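Haser two-arm bench – October progress note for Laimutė Raudsepp, from Liis Uibo, Cloltness shared workshop
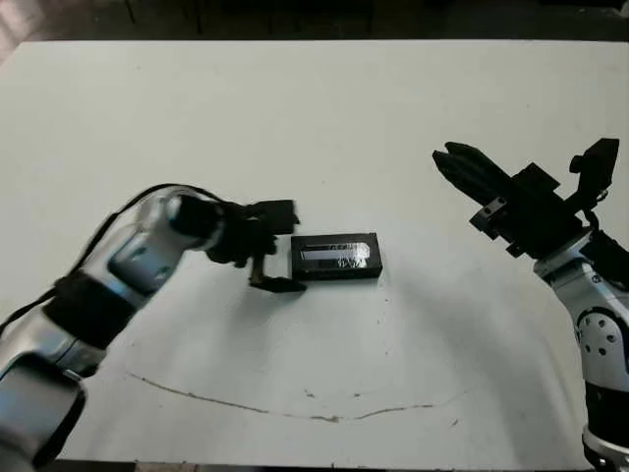

## Where we are

Both arms up and moving on the white table. Left one can get its finger down to the end of a boxed item, right one waits higher up, out of the way. The job is still the one in the application: boxed goods handled from both ends, plain black box with a clear window for now. Windowed box was Tùng's idea, shiny wrapping inside gives the vision a hard time and we'd rather know early.

Done since last note:

- left arm remounted, base no longer creeps
- gripper fingers squared up on both sides
- homing routine rewritten by Saulius, takes nearly 3 minutes, used to be a lot worse
- stop button moved to where a person can actualy reach it

## Not done

Handover between arms. Works in simulation, not tried properly on the bench. Approach height on the left is fussy – a touch too low and the finger drags on the table, too high and it rides over the box lid. Edgars wants a softer tip, I want to fix the calibration first. We'll do calibration first.

Cable on the left arm needs proper clips, it loops out too far for my liking. Table top wants a good clean as well, marks all over it, and I'd like to rule them out before we blame the vision code again.

## Money

Spent so far 3743 euros, against the grant. Left: 1343. Most of it went on the two grippers and the second controller. Liepiņa quoted for spare finger pads, havn't ordered, waiting to see what calibration does. No change to the total asked for.

## Next

1. Calibrate left, then right
2. Clips and clean
3. Slow handover with an empty box, Tùng on the stop button
4. Same with a full box

Would like to push the Osbridge open evening back by 2 weeks if you can live with that. The room is free either way. Also need your signature on the revised risk sheet, Saulius has put it in the shared folder – page two, bottom.

Liis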